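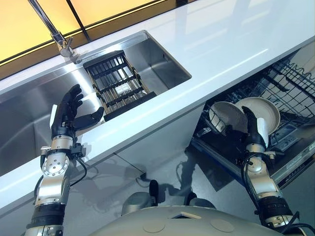 Da-eun Cho wrote in after my January post to say that she'd believe in dish robots the day one of them did a whole load while she was out of the house, and that until then it was a very expensive way to watch somebody else be slow. She also wanted to know why I keep covering arms and hands when a decent dishwasher already does most of the job.

Fair! But I'd argue the dishwasher does the part I never minded. Washing is fine. Washing is a button. It's the in and out that gets me, the bending and the stacking and the bowl with the puddle of old water in its foot. So when the people at Drasard said I could come to their demo kitchen in Provcombe and spend three days bossing the Geum around, I packed a bag and a roll of paper towels and went.

Quick background if you missed the earlier posts. The Geum is a two-armed machine with five-fingered hands, and what they're offering is a kitchen package: unload, load, wipe, clear. You can't buy one outright. It's a lease, $2,138 a month, plus a one-time $2,000 setup fee to have your cabinets and racks mapped. Yes, I laughed too. It's priced for small cafes and assisted living kitchens, and I'm reviewing it as a person with a house and a sink, because that's what I am and that's what you all keep asking about.

Let's start with plates, since plates are what it's best at. Flat dinner plates, standing in the rack, nice gap between them: it reaches in, closes its fingers, lifts. It'll take two in one hand, which I did not expect, and it held them steadier than I do before coffee. I gave it my own plates from home on day two (the cheap ones, I'm not crazy) and it handled those about as well as the house set. One got clipped on the edge of the counter on the way up. No chip, but a sound I felt in my teeth.

Bowls are worse. Nested bowls are a lot worse. It wants to grab the rim, and if two rims are touching it will sometimes take both, and sometimes take one and drag the other along for a few inches before letting go. The Drasard folks have a setting called gentle retry that makes it back off and come in from another angle. That helps, but now you're watching a machine think about a cereal bowl for the better part of a minute.

Glasses, okay. Wine glasses, no, and the company says no too, it's right there in the booklet. Mugs went great as long as the handles pointed the same way. Silverware is a flat failure and I don't want to hear otherwise. It can lift the whole basket out and set it on the counter, and then you, the human, sort the forks.

The number everybody wants: my standard test load is 50 pieces, same one I used for the Fistevine countertop arm last year. I can empty that in a few minutes with the radio on. The Geum's best run was 38 minutes, and that was with me quietly spacing things out when I loaded. Its worst run I stopped, because it was time for lunch and I wanted the kitchen back.

Which brings up the space thing. It's big! It wants the floor in front of the sink, all of it, and with the dishwasher door down there is no scooting past. In the demo kitchen that's no problem. In mine you'd have to climb over the table to reach the fridge. I measured when I got home and I could technically fit one if we gave up the trash can and most of our dignity.

Compared to the Fistevine: the Fistevine is a third of the speed, can't bend down to the lower rack at all, and has that pincher hand that only likes things shaped like other things it's already met. On the other hand it bolts to the counter and you can eat breakfast next to it. If all you need is mugs from rack to shelf, get the little one. I still have mine and I still use it for mugs, mostly when company's over.

Loading was more fun than unloading, to be fair to it. Give it a plate with a bit of sauce and it'll find a slot and put the thing in the right way around, facing the sprayers, which my husband has not managed since our wedding. It won't scrape, though. It doesn't know what a pea is. Anything stuck to the plate goes into the machine, and then your filter is your problem. The wiping mode was decent on a bare counter and hopeless around a toaster.

Noise: a hum and some clicking, quieter than I'd feared. I could hold a phone call next to it. Setup: theirs, took most of a morning, and if you move your glasses to another cabinet you have to do part of it again from a tablet. The tablet app is ugly and I liked it. Big buttons, one for stop, which works instantly, I pressed it plenty.

Cleaning the hands is the bit I'd ask hard questions about before signing anything. Fingers have joints, joints have creases, and creases plus tomato sauce equals me with an old toothbrush. There's a glove kit coming, they told me, but it wasn't there for me to try, so I can't score it.

So, Da-eun, can it do a whole load with you out of the house? Mine got through two full unloads without me touching anything, out of I lost track of how many tries. On the others I had to step in, usually for a bowl, once for a lid that had slid down flat on the bottom. I would not leave it alone with anything I'd cry over. I'd leave it alone with diner plates all day long, and for a kitchen where the dishes all match and someone's nearby anyway, I can see it earning part of its keep.

For a regular house, skip it. Ask me again when it can do forks.

Score: 3 out of 5 for a commercial kitchen, 1 out of 5 for mine.

Update, February 18, 2023: Drasard emailed to say the lower rack routine has been sped up and that the setup fee now includes one free remap. I haven't tested the new routine. If they have me back I'm bringing my mother's casserole dishes and the lids that go with them, and I'll post the times for those separately.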